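July, by Dirceu Araújo

I get asked about the Semetti one-ounce gold bar more than anything else we carry at Donduvport, so I finally rewrote its page (the old one was a mess, sorry!). It's a minted bar, one troy ounce, 999.9 fine, sealed in a tamper-evident card with the serial number printed on the front. Price today is $4,000 even, and it moves with the spot price, so refresh before you order. 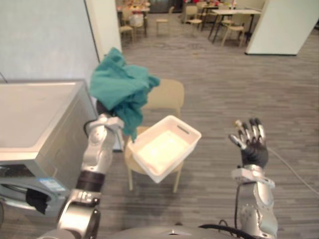
Teal cloth and a white plastic basket.

I've bought from a lot of refiners over the past 19 years and I keep coming back to this one. The edges are clean, the finish is lovely, and the card fits a regular bank box without any fuss. We also have the Vieira cast bar in the same weight if you like something chunkier – it's a rougher pour, each one looks a little different, and some people just love that. 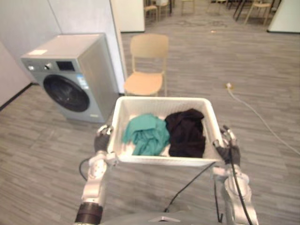

Shipping is insured and leaves our Prarnbridge vault within four business days, with a signature needed at your door. Please don't cut the card open to get a look at the bar! I can still buy it back, but I'll have to send it out for testing first and that comes off your price.

We have 2,266 bars in stock as I write this. Order by noon Saturday and I'll hold your price through the weekend.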